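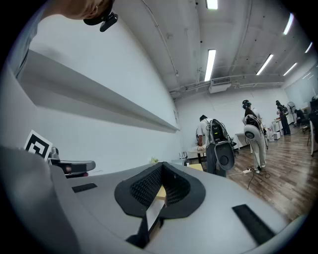

Learning by watching is something you have done since you were a baby, and it turns out to be a very good way for a robot to learn, too. Suppose we want a robot to fold a napkin. We could try typing out every tiny move, but that would take ages and ages, and the first wrinkly napkin would spoil it all! So a person shows the robot how, using a gripper that you hold and squeeze yourself. Do you see the black-and-white square standing up on the gray gripper? It's called a marker, and its bold blocks are easy for a computer to find in a picture — a bit like spotting your friend's stripy hat in a crowd. A marker like that can help the computer work out where part of the gripper is and how it moves.

One try is never enough, of course. Think how many times you wobbled before you could ride a bike. At the Doldale workshop, Aaliyah Arsenault once folded the same napkin 166 times, and when all her friends' folds were added in, the robot had 3000 to study. Some were neat and some were rather lumpy, and that's fine, because real napkins are lumpy sometimes.

There is another way to teach, called remote control. You move a handle, and a robot arm across the room copies you, even if you scratch your nose by mistake (Aaliyah has done this).

Want to try being a robot? Ask a friend to close their eyes, then guide their hands gently while they stack 2 cups. Now let go, and see if they can do it alone.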